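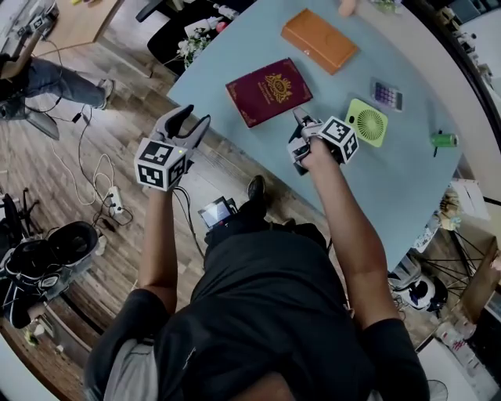 Budgeting for hand-held grippers: your questions

Do I need the robot arm first?
Nope! I bought the grippers first and I'd do it again. You can record plenty of demonstrations with a person holding a pair, and the arm money can sit in next January's budget while you figure out which tasks you care about.

One gripper or two?
Get 2. I tried to save with one at our Clikstead room and ended up placing a second order (and paying shipping twice, ugh).

What do people forget to budget for?
Marker cubes, spare fingertips, cables, power strips. I set aside $265 for that pile and spent up to the last dollar. Fingers get pressed into tabletops all day long, so buy extras.

What about things to pick up?
Raid your drawers! A passport-size booklet, a calculator, a little handheld fan, a drink can, a leather case – flat things and round things ask very different stuff of a gripper. My whole props budget was $20.

How much table do I need?
Enough to lean over with both arms stretched out. Mine is 63 inches long and I wouldn't go shorter. Leave floor space for cables too, they multiply.

Can I borrow a set before buying?
Yes, from the Medville office. Ask Poul Grímsdóttir, and book early because the loan set goes fast.

Last updated July 2020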